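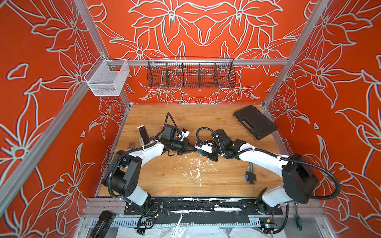 Left and right arms at the Kpodo bench, grippers at the handover point.

Gripper Comparison: Frequently Asked Questions
Last updated June 20, 2018

What is being compared?
Two electric grippers, the Nornden and the Skavberg, on a bench with two arms facing the same table. We wanted to know which one we should order for the remaining benches. Arm and controller settings were held the same for both. The only things that changed between sets were the grippers and the tool offsets that go with them.

Why two arms?
Most of our jobs include a handover. One arm picks a part, brings it to the middle of the table, and the other arm takes it. A gripper can look fine picking and placing on its own and still be poor at handovers, where a small error in either arm shows up as a twisted part or a missed grip.

How many trials have you run?
2,424 handovers in total. Of those, 1,291 were with the Nornden and the rest with the Skavberg. The numbers are uneven. We lost part of a Skavberg set in February to a bad connector and decided not to patch it with trials run under different settings.

What counts as one trial?
Pick, move to the middle, close the second gripper, open the first, move apart. The part has to still be held when the arms have finished moving apart. If a person reaches in or presses stop, it counts as a failure, even if the part would probably have made it.

Which gripper did better?
It depends on the part. The Nornden was better on anything flat or thin. The Skavberg was better on tool handles and other round parts, and it closed more gently at low force. On square blocks we could not separate them. If your parts are mixed, we would lean toward the Nornden, mostly for the fingers, which come off with one size of hex key. The Skavberg needs two sizes, and one of the screws is hard to reach with the cable fitted.

What speed did you use?
All reported trials were run at 80 percent of our normal handover speed. At full speed both grippers got worse, and we could not tell how much of that was the gripper and how much was the arm settling.

Do the cables get in the way?
They can. The sleeves need enough slack for the wrist to turn, and slack means a loop standing up over the gripper. With two grippers close together you have two loops close together. We set the approach so the wrists come in from opposite sides, and we limit wrist rotation near the middle of the table. Run the whole path slowly by hand after any cable change.
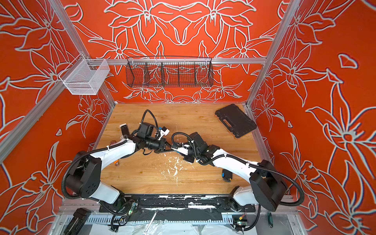 Aba Ayaaba wrote in to say that limiting wrist rotation cost her bench too many useful grasps. She ended up moving the handover point closer to one arm, so that arm stayed folded and the other did most of the reaching. We have since tried it. It works, but the reaching arm is less steady when stretched out, and thin parts suffer for it. For larger parts it is worth trying.

Which controller do you use?
A Kuvlow, one for both arms. We started with a separate controller for each arm and had trouble with timing. The second gripper would report closed, the first would open, and now and then the message had arrived early. One controller made that easier to find and fix. Fiifi Sarpong rewrote the handover step so the first gripper waits for the closed signal and then for a steady position reading.

How long is the wait?
600 milliseconds from the closed signal. Shorter waits worked with the Nornden and failed often enough with the Skavberg that we kept one value for both.

Do I have to recalibrate after swapping grippers?
Yes, both sides, even if you only swapped one. Set the tool offset first, then bring the fingertips together at low speed and check the gap by eye from the front and from the side. Do not copy offsets from another bench.

Can I use one of each?
You can. We ran a short set with the Nornden on the left and the Skavberg on the right. The two close at different rates, so the force settings have to be tuned separately. Those trials are not in the totals.

Do you have results for soft parts?
Not yet. We tried cloth and thin sheet a few times without keeping proper records. Both grippers tended to fold the material at the handover — a different finger shape would probably help.

Can I get the trial logs?
Yes. Ask for the handover logs and say which gripper you want. Each line has the part, the force setting, the result and a short note. Notes from the first few sets are brief, and some are missing.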